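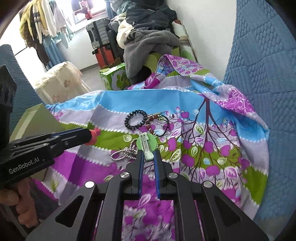 Una mañana en Starudora, o cómo se le enseña a un robot a recoger pulseras

13/11/23

Llevaba desde febrero detrás de esta visita. En febrero escribí el primer correo, me contestaron que sí, que encantados, y luego entre una cosa y otra (ellos de mudanza, yo con la espalda fatal) se nos fue el año. Pero por fin he ido a Brimier a ver cómo trabaja Starudora, que se dedica a grabar ejemplos de tareas domésticas para que luego aprenda con ellos un sistema de manipulación. ¡Y lo he disfrutado como una cría!

Cómo llegar (y cómo no llegar)

El autobús que hay que coger es el 61. Yo me bajé una parada antes de tiempo, muy segura de mí misma, y acabé subiendo a pie toda la cuesta de Tastell, que es el barrio donde tienen los pisos de grabación. Sí, pisos. Yo iba pensando en una nave con brazos mecánicos detrás de una valla amarilla y me encontré con un portal, un felpudo y olor a café. La cita era a las 10 y llegué sofocada, pero llegué.

Me recibió la encargada de las sesiones, que me puso unas zapatillas de andar por casa y me pidió que dejara el bolso en la entrada. Hasta ahí, como en casa de mi tía.

Pinzas que se llevan en la mano

El robot, de momento, no está. Quien hace la tarea es una persona, con una pinza en cada mano, y las pinzas llevan su cámara. Se graba lo que la pinza ve mientras trabaja y cuánto se abre y se cierra, y con eso se entrena después el modelo. Las que usaban son negras, bastante más aparatosas de lo que yo imaginaba. La que tenía más cerca lleva unas almohadillas azules con estrías en la parte interior de las mordazas; la otra, puntas de un rojo tirando a rosa y el rótulo GenRobot.AI en letras blancas en el lateral.

La tarea de la mañana era de las pequeñas: cositas encima de una tela. Una especie de cortaúñas verde clarito y plateado, un disco plano de color verde, una cadena de bolitas toda enredada, pulseras. Me dijeron que las cosas pequeñas son una pesadilla, y al rato de mirar entendí por qué. Una cadena de bolitas no tiene forma, tiene la que le apetece ese día. Y las pulseras estaban pegadas unas a otras, una de cuentas, otra de cordón negro fino, una negra de esas de anillas que lo mismo puede ser una goma del pelo. Para mí coger una sola es un gesto tonto. Para un sistema que tiene que decidir dónde acaba una y empieza la siguiente, menudo lío.

Ah, y la tela. Yo habría puesto una mesa blanca y me habría quedado tan ancha, y resulta que les encantan los estampados imposibles. Esta tenía franjas azules, lavanda, verde oliva y magenta, con puntitos blancos, hojas y un árbol con manzanas moradas. ¡Manzanas moradas! Pregunté si no confundía al modelo y me contestaron que de eso se trata, que una manzana estampada no se puede agarrar y más vale que lo aprenda cuanto antes. Lo mismo con las arrugas: no planchan nada. (Me lo apunto como argumento para mi casa.)

El desorden, ese gran profesor

Otra cosa que me llamó la atención es que no despejan el cuarto. Maletas apiladas junto a la ventana, una caja verde de cartón abierta, un montón alto de ropa y mantas con una gris de peluche que me habría llevado puesta. Le pregunté a la encargada si lo colocaban así a propósito y me dijo que a medias. Cambian cosas de sitio entre una tanda y otra, pero el cuarto tiene que seguir pareciendo un cuarto. Tuvieron una primera época de grabar en un estudio limpio y los resultados, fuera de aquel estudio, fueron flojitos. De ahí los pisos.

La luz tampoco la tocan. Con el sol de cara, la ventana sale quemada, y así se queda. Yo, que hago fotos con el móvil y me paso la vida corriendo cortinas, sufría un poco.

Mi turno con la pinza

Sí, me dejaron probar. No para grabar en serio, que para eso hay que hacer un curso de dos tardes, sino en una mesa aparte, con un par de gomas del pelo y una cucharilla. Conclusión personal: soy torpísima. La mano se va sola a hacer el gesto de siempre y la pinza no tiene dedos, tiene dos mordazas y punto. Con la cucharilla bien. Con las gomas, un desastre, las empujaba por toda la mesa. Además tiendes a ir rápido, y te frenan enseguida: hay que acercarse despacio, parar un momentito, cerrar, levantar. Si te equivocas no se corta la grabación, se corrige sobre la marcha y se sigue, que los arreglos también les interesan.

Y pesa. No mucho al principio, pero a los cinco minutos ya notaba el antebrazo. Las tandas son de 30 minutos y luego descanso obligatorio, con café si quieres. Por la mañana hacen cuatro y por la tarde menos.

Lo que pasa después

En la habitación del fondo tienen el ordenador donde repasan lo grabado, con un programa suyo que se llama Torvik. Es bastante feo, se lo dije y se rieron, pero funciona muy clarito: ves las dos cámaras a la vez, una línea de tiempo debajo, y vas marcando dónde empieza y dónde termina cada acción. «Acercarse», «agarrar», «soltar» y así. En total usan 11 etiquetas. Tuvieron muchas más y las fueron quitando porque cada persona las entendía a su manera, y no había forma de ponerse de acuerdo en si algo era «apartar» o «empujar».

Me quedé un buen rato mirando cómo repasaban, y tiene su punto hipnótico. Lo que más descartan son trozos en los que la otra pinza tapa el objeto, o en los que la mano se mete delante. Que se vea un poco de mano por un lado, sin problema.

También pregunté por la privacidad, claro. Los pisos son alquilados y la ropa y los cacharros los compran de segunda mano o los traen ellos mismos. Papeles con nombres, fotos de familia y pantallas encendidas, fuera antes de empezar. Tienen una lista pegada en la puerta y la repasan en voz alta, como los pilotos.

Si os apetece ir

Hacen visitas en grupos pequeños y hay que escribir con bastante antelación (yo no soy la mejor referencia en plazos, ya habéis visto). Llevad calcetines decentes por lo de las zapatillas, y no os bajéis antes de la parada de Tastell. Para comer, al lado del portal hay un bar con un menú de lentejas muy digno, aunque cierra la cocina pronto y yo me quedé sin postre.

Me han dicho que la próxima temporada se ponen con la colada, doblar y emparejar calcetines. Ya he pedido sitio.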